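A Morning at the Deltwood Public Health Lab

I've lived twelve miles from the Deltwood lab for most of my adult life and never set foot in it. So when the county posted a sign-up sheet for the June open house, I put my name down before I'd even checked my calendar. The visit was on 06/08/2025, they took 99 of us in small groups, and I would have gone back for the afternoon round if they'd let me.

Parking first, because people have asked. Use the Ustgate entrance. The front lot fills up with staff cars and you'll circle it like I did until a very patient guard waves you around the back.

My group's guide was Mwanahawa Mfinanga, who runs the water and food testing section. She started us in the receiving room, where all the samples come in by courier. I'd pictured something out of a movie. It's a counter, a bell, a row of coolers and a whole lot of labels! Every tube gets checked against its paperwork, and if the name on one doesn't match the other, somebody has to get on the phone. She said the day before had brought in 466 samples, and that well water always picks up in June when people open up their cabins.

The part I liked best was newborn screening. I have three kids and I remember the heel prick each time (I cried more than they did), but I never once wondered where that little card went. Well, it went to a building like this one. Shih-chieh Chuang showed us blank cards and the machine that punches tiny circles out of the dried spots, and he explained that some of the conditions they look for can be managed very well if they're caught in the first days. A woman in our group asked how fast a family hears back. If it's something urgent, the lab calls the baby's doctor the same day, and he's made that call from his own kitchen.

Then came the hallway with the history display, which I'd been warned was dull and which I thought was terrific. There's an old polio ward ledger, a quarantine notice that used to get nailed to front doors, and a tape of a retired nurse named Natsumi Takagi talking about the town's first measles clinics. She remembers the line going down the block and the school band showing up to play for the kids. I stood there and listened to the whole thing – my group had to send someone back for me.

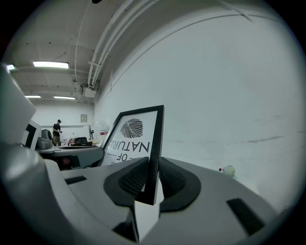
After that we got coffee and a question session with Vaughan Quinlan, the lab director. Someone wanted to know why we still need all this when so many of the old diseases are gone, and he took his time with that one. His answer was that most of them aren't gone, they're being held off, and a lot of the holding happens in rooms like the ones we'd just walked through. He also talked about money for longer than I could follow. The new ventilation system is overdue and the Jonmont branch lab may have to share its night shift.

My one complaint is the handwashing demo. It's the glowing lotion and the black light, you've probably seen it, and it was set up for little kids in a space that fits 4 people. We were all adults. We squeezed in anyway and I did terribly around the thumbs.

They'll do it again next June if enough people ask, so please email the county and ask. Wear closed shoes, or they'll turn you away at the second door. And eat beforehand, the cookies went fast.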